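Skolby office chair review: nine weeks in

I bought the Skolby in October after my old chair started sinking every time I leaned forward to read something. It cost me £142 from a shop in Illport, which felt like a lot for something I mostly ignore, but my back had been grumbling for ages and I'd run out of cushions to throw at it!

Putting it together

The box was a beast to get upstairs. Once I'd managed that, it took me 56 minutes on a Sunday morning, with a break for toast. The instructions are all drawings and the one for the tilt lever is useless – I had it on backwards the first time. My mate Phong Đoàn has the same chair and did exactly the same thing, so I feel a bit better about it.

Sitting in it

Lovely, on the whole. The seat is firmer than I'd expected and for the first few days I didn't get on with it at all, then one afternoon I noticed I'd stopped fidgeting. The back goes high enough for my shoulders (I'm tall) and it doesn't creak. I do wish the arms went lower, as they bump the desk when I tuck it in.

It's a big thing, mind. If your room is small, measure up first, especially if you've got a table to get round as well. A big black chair does rather take over.

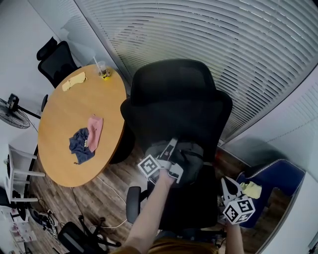

Would I buy it again?

Yes, though I'd wait for a sale. I also tried the Galtidia in the shop, and it was softer but wobbled when I leaned back. Four stars from me, and I'd make it five if they redrew that lever page.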